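On cosmetic grading, and what it leaves in the paddock

21 Oct 2018

Readers who have followed these pages for some time will be aware that I was employed for the greater part of my working life in produce inspection, first at the Prurkham markets and later at the Givotlow packing district. I left that employment with a pension and a number of unresolved opinions. The present post concerns one of them, namely the practice of grading root vegetables by the appearance of their skin.

It is prompted by correspondence from Ditte Oddsson, who grows on the river flats below Givotlow and with whom I have exchanged letters, at irregular intervals, since she took over the lease. She wrote in August to report that a consignment of 533 cartons had been downgraded on arrival. The stated ground was "surface defect, in excess of tolerance". The cartons were subsequently sold for processing at a price that did not cover the cost of picking and freight. She did not dispute the finding. Her question was whether the tolerance had been set by anyone who had eaten the product.

I am not in a position to answer for the buyer. I can, however, set out how such tolerances came to be written in the period when I was required to apply them.

The Prurkham schedule recognised four grades. The first two were distinguished almost entirely by eye. Size and weight were dealt with separately, and a root exceeding 675 grams was moved to a bulk line irrespective of its condition, a rule which growers regarded as arbitrary and which I regarded as at least measurable. The surface provisions were another matter. An inspector was directed to assess the proportion of skin affected by "scarring, abrasion, discolouration or other blemish", and no method was given for doing so. Two competent officers standing at the same bench could and did reach different results. Aksel Hafstein, under whom I trained, kept a card with shaded circles drawn on it in pencil and held it beside the doubtful ones. The card had no official standing. When he retired it was found to have been copied out by every officer on the floor, with the circles growing slightly larger at each copying.

It should be acknowledged that surface condition has a proper place in inspection. A cut or a deep wound admits rot, and a carton with one rotting root at the bottom will not arrive as a carton of sound ones. Insect damage may extend well past what is visible. Soft areas, weeping and mould are faults by any reckoning, and I rejected a good deal of produce on those grounds without regret. My objection is confined to the treatment of superficial marks as though they belonged to the same class.

Skinning, as it is called in the trade, is chiefly a product of harvest and handling. The skin of a freshly lifted root is thin and easily disturbed. It will rub against its neighbours in the bin, against the bin itself, and against the brushes of any washing line run at too great a speed. The Siltix washer installed at Givotlow towards the end of my service was an efficient machine and the cause of many arguments, most of them concerning brush height. Growers held that their produce had gone in clean-skinned and come out marked, and on the mornings I attended to observe, I thought they had the better of the case. The marks were nevertheless recorded against the grower, there being no column on the form for any other party.

Curing reduces the difficulty considerably. Roots held warm and humid for several days after lifting will toughen and heal over minor abrasions, and they store a great deal better afterwards. The practice requires a suitable shed and the willingness to be paid a week later. Ditte Oddsson has the second and is attempting to finance the first – she has had a quotation from Warrier for an insulated room, and considers it high.

In the course of preparing this post I consulted Grethe Bundgaard, formerly of the Prurkham records office, as to whether any reconsideration of the surface provisions had been attempted. She recalled a single submission. It proposed that abrasion confined to the outer skin be disregarded altogether in the second grade, and was accompanied by a tally kept by one packing shed over a season, in which 80 per cent of the roots set aside for surface marks had been found sound when cut. The submission was received, numbered and filed. The shed in question has since closed.

I make no claim that a single tally settles the matter. I would observe only that it was the sole piece of evidence placed before the office on the question in all my years there, and that the schedule itself was supported by none.

For those who purchase at the greengrocer, my advice is brief. Press gently for softness, particularly at the ends. Smell the root if the stall permits it. Avoid any that are sprouting heavily or that give under the thumb. Store them in a cupboard, dry and dark, and never in the refrigerator, where the centre may harden and refuse to cook. Pale marks on the skin may be left out of the calculation entirely, and where a greengrocer has reduced the price on account of them, I would encourage readers to take advantage of it.
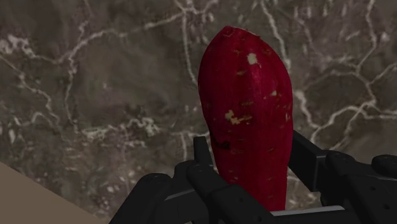

The wording of the schedule also gave no guidance on colour contrast, and the consequence fell unevenly between varieties. On a pale-skinned root a rub is scarcely noticed at the distance of an inspection bench. On a deep red one the same rub declares itself at once, as with the yellowish patch halfway up this specimen and the whitish spot near its top, and an officer with several pallets still to see would be inclined to put it down a grade and move on. I did so myself on many occasions. I have written to Ditte Oddsson suggesting that she ask the buyer, in writing, for the method by which the proportion of affected skin was determined, and I will report any reply in a later post.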